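Cream leather sofa. Clean it or have it recolored?

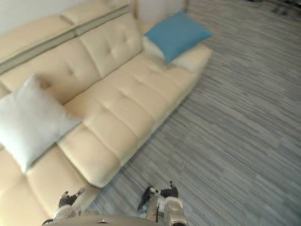
Before anybody suggests a product, which kind of leather is it? Nothing useful can be said until we know that. Put one drop of plain water on a spot at the back and watch it for a minute, then come back and tell us if it soaked in or sat there.

Fair point, I should have put that in the question. I did the drop test this morning behind one of the arms. The drop sat on top and did not soak in. I wiped it off and there was no mark.

The full story is as follows. We bought the sofa from a store called Brusura when we moved to Imarberg, so it is a little over four years old. Two adults and a teenager use it every evening. The headrests and the tops of the back cushions have gone darker where heads rest, and there is some blue on the seat at one end, which I am sure is from jeans. There are also crumbs and gray dust packed down into the tufts.

So far I have tried a damp cloth, which did very little, and baby wipes, which took some of the dark color off but left the leather feeling a bit tacky for a day. My sister-in-law says saddle soap. The store wants to send a man out to clean and recolor it, and the quote is $300 for the headrests and one seat. The sofa cost 2000 new.

My questions:

Can the dark marks be cleaned at home, or are they in the leather for good?
Is the blue the same problem or a different one?
What is the right way to get the dirt out of the button tufts?
Is 300 a fair price, or should I do it myself?

Posted February 2018
3 answers

Answer 1 (marked as helpful by the asker)

Your drop test says it has a finish on it. That is the usual thing with pale leather sofas. There is a layer of color on the hide and a clear coat over the color, and what you are cleaning is the clear coat. Body oil and hair products sit on that coat for a long time before they get through it. At four years I would expect most of the dark marks to come off.

Stop using baby wipes. The tacky feeling is the finish getting soft. If you keep at it you will see color on the wipe, and at that point you have a recoloring job whether you wanted one or not. Same goes for magic-type sponges, which are very fine sandpaper, and for rubbing alcohol, nail polish remover, glass cleaner and anything with bleach or ammonia in it. Saddle soap was made for a different kind of leather. It leaves a film on a finished sofa and the film picks up dirt.

What you want is a water-based cleaner sold for finished upholstery leather. Any decent one will do. I use Komell because the hardware store near me carries it. You also want a soft brush, the horsehair kind people use on shoes, and a stack of white cotton cloths. White matters. With a colored cloth you can't tell if you are lifting dirt or lifting the sofa's own color.

Go in this order.

Vacuum first, with the soft brush head on. Do the tufts last so you are not pushing grit around.

Test the cleaner somewhere hidden and leave it overnight.

Put the cleaner on the brush and never straight on the leather. Work up a foam on one small part, a headrest or one cushion. Small circles, very light hand.

Wipe the foam off with a dry white cloth while it is still foam. If it dries on there it takes the dirt back down with it.

Wipe again with a cloth wrung out in plain water. Dry it with a towel. No hair dryer.

Look at it the next day in daylight. If it is better but not clean, do it again. Three light passes are safer than one hard one. I did ours over a long weekend in August with the windows open and it took me three passes on the worst part, two everywhere else.

For heads specifically, there are degreasers made for leather. Some come as a spray that dries to a powder and you brush the powder off. Use that only if the cleaner stops making progress. It is strong and it dries the surface out.

The seams between the headrests will hold more dirt than the flat parts. Wrap the cloth around a plastic spoon handle and run it along the gap. Don't use a metal one.

When everything is clean and has had a full day to dry, put a protector on the headrests and seats. It wears off where people touch it, so you repeat it a few times a year. The parts nobody touches can wait.

Comments on Answer 1

How do I know when to stop? Is there a sign, or do I keep going until it looks new?

Stop when the cloth comes away clean. Whatever is still dark after that is under the clear coat. Also stop right away if the cloth turns cream.

Would a conditioner help? The store sold me a bottle with the sofa.

Very little gets through a finish, so it won't hurt but it won't do much either. Don't put it on before cleaning. Use a thin coat once or twice a year if you like the smell.

Answer 2

I cleaned and repaired furniture for a living until my knees gave out, so I will take the blue and the price. The first answer covers the cleaning and I agree with nearly all of it.

Blue from jeans is dye, and dye acts differently from grease. Grease sits there. Dye keeps moving. New dark denim on pale leather will go into the clear coat in a few weeks if it is warm and people are sitting there every night, and once it is in the color layer no cleaner takes it out. Try the ordinary cleaner first. If you get half of it off in two passes, carry on. If two passes change nothing, there are dye removers made for leather, and you should read the whole label and test it, since some of those take the finish along with the dye. I would not hand one to a customer who had never used it.

If the blue won't move, that seat needs color put over it. It isn't a mystery job. The seat gets cleaned hard, lightly sanded, colored in several thin coats and sealed. The trouble is matching. Cream is one of the worst to match. There is yellow cream and pink cream and gray cream, and yours has also changed since it left the factory. Do one seat with a color from a bottle and you may be looking at that seat for as long as you own the sofa. A good person mixes it on site and checks it dry, in the light of your room.

On the price. 300 for headrests and one seat, cleaned, colored and sealed, is fair where I worked and cheap in some cities. Ask them these before you say yes:

Will he clean first and only color what does not come clean?
Is the color mixed at the house?
How long before we can sit on it?
What happens if the color rubs off in six months?

If the answer to the first one is that he colors everything regardless, find somebody else. Color over grease peels. I saw plenty of peeling headrests and it was nearly always that.

My advice is to buy a cleaner, do the headrests yourself, then get a new quote for just the blue seat if you still need it.

The tufts. Do not pull on the buttons to open the folds. The thread goes through the foam to a tie at the back, and when one lets go you have a puffed-up square in the middle of a flat pattern. Spread the fold gently with two fingers, use a dry soft paintbrush to flick the crumbs up, and hold the vacuum hose close by with the other hand. Then a slightly damp cloth over a fingertip. Keep water out of the creases. It sits in there and you can't get a towel to it.

Comments on Answer 2

Is there any way to tell which layer the blue is in before I pay for a bottle of something?

Not by looking, no. Two passes with the cleaner is the test.

The Acuña shop does this kind of repair and they quoted me 217 for two seats last year. It was on brown though.

Brown is easier. I would still call them.

Answer 3

just put a blanket over it thats what everyone does. we have had a throw on ours for years and its perfect underneath

Comments on Answer 3

This doesn't answer the question.

A washable cover on the headrests does keep hair oil off, so it is a reasonable thing to do after cleaning. Use a pale one. A red throw did the same thing to my armchair that jeans did to this sofa.

Update from the asker

I have done the headrests and the tops of the cushions. Two passes on most of it and a third on the end where my husband sits. The cloths came away brown the first time and nearly white the last time. One headrest still has a faint shadow along the front edge. I can live with it.

The blue went from obvious to pale after two passes and then stopped. I have not tried a dye remover. I called the store back and asked the questions from Answer 2. They do mix on site, he does clean first, and the price for only the seat came down, but they could not tell me how long the color is guaranteed. I am waiting to hear from the other shop before I decide.

I used about a third of a bottle of cleaner, if anyone is wondering what size to get. The tufts took longer than everything else put together, and I found an earring in there.

5 people found this page helpful

Related questions
Ballpoint pen on a leather armchair
Leather sofa next to a radiator, how far away is enough?
Getting a smoke smell out of secondhand furniture
Can a single seat cushion be refilled?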